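Comparing Two Grippers for Desktop Teardown
Project report, Saeed Arabzadeh and Szabolcs Lengyel

1. What we were asked

The Gramatex data sheet says its parallel gripper handles "all common PC parts" without a tool change. The Clendum one costs more and claims the same. We doubted both, so we ran each of the 2 grippers through the same job: take out a drive, take out a processor, set both down in the tray. The arm controller and its speed settings stayed the same throughout.

2. Setup and runs

Each gripper got 21 tries per part. A try counted only if the part ended up in the tray and no one touched the arm. We wrote down every drop, including the ones Szabolcs wanted to blame on the lighting.

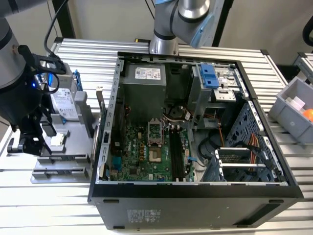 Our main complaint is that the sales numbers mix easy parts with hard ones. A hard disk in a blue caddy, like the Seagate on the tray, has flat sides and plenty of room for the fingers. The little silver CPU next to it on the same tray is thin, and it has to come from a socket with the bracket raised and memory slots close by on the right. Put both in one average and the gripper looks better than it is.

3. What we think so far

The drive tells us almost nothing, and we would drop it from the test. For the processor we saw a small gap in favor of Clendum, but 21 tries is too few to trust it. Gramatex quotes 1000 cycles and doesn't say on what part. We wrote to ask in August and have had no reply.

Still to do: repeat the processor runs with new finger pads.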